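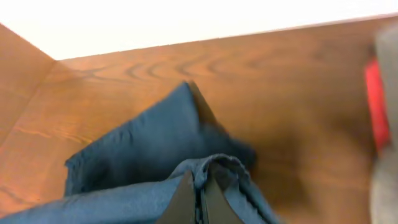

Looking after cleaning cloths and towels

Most homes have more cloths than they need and still can't find a clean one. The tips on this page cover sorting, washing, drying and storing, and what to do with a cloth once the edges go.

Sort by job

Keep separate cloths for the kitchen, the bathroom and the floor. Colour is the easiest way to tell them apart. Blue for worktops and table, white for glasses and dishes, anything dark for the floor. If all your cloths are the same colour, put a few stitches of bright thread in one corner of the bathroom ones.

Dusters can be shared between rooms as long as they are only used dry.

Washing

Rinse a greasy cloth in hot water with a drop of washing-up liquid before it goes in the machine. Leave it on the side of the sink and the grease will set and the smell will come back after every wash.

Kitchen cloths and tea towels go in at 60 degrees if the label allows it. Wash them apart from clothes, and keep new coloured ones away from white for the first 2 washes. Leave out fabric softener. It coats the fibres and the towel ends up pushing water about.

For towels that have stopped soaking things up, put 200 ml of white vinegar in the drum and run a hot wash with no powder. Follow it with an ordinary wash. Never use vinegar together with bleach.

Soda crystals do a similar job on floor cloths. Dissolve a handful in a bucket of hot water, leave the cloths in for 20 minutes, then rinse well. Wear gloves.

Drying

Shake each cloth hard before hanging it. Peg it by the short edge so the long hems don't stretch. Indoors, leave a gap between cloths on the airer – two laid over each other will still be damp at bedtime.

A damp cloth should not be left on a wooden table or worktop. Water marks show up quickly on oiled wood, and dye from a dark cloth can leave a stain that needs sanding out. If you do get a pale ring on waxed wood, let it dry fully, then rub gently along the grain with a little wax on a soft cloth.

Frayed hems

Trim loose threads with sharp scissors and don't pull them. Turn the edge under twice, press it with a hot iron and sew a straight line close to the fold. If there isn't enough cloth to turn, a zigzag stitch along the raw edge will hold it for a good while. A cloth that is only for polishing shoes or wiping down the bike can be left as it is.

Storing

Roll kitchen cloths and stand them upright in a drawer. Bathroom cloths can go in a basket under the basin, but check the pipe isn't dripping on them.

Rags soaked in linseed oil can heat up and catch fire if left in a heap. Lay them flat outdoors until completely dry and stiff before binning them.

Related pages: Descaling a kettle. Cleaning an oven door. Getting wax out of a tablecloth.

Last updated January 2020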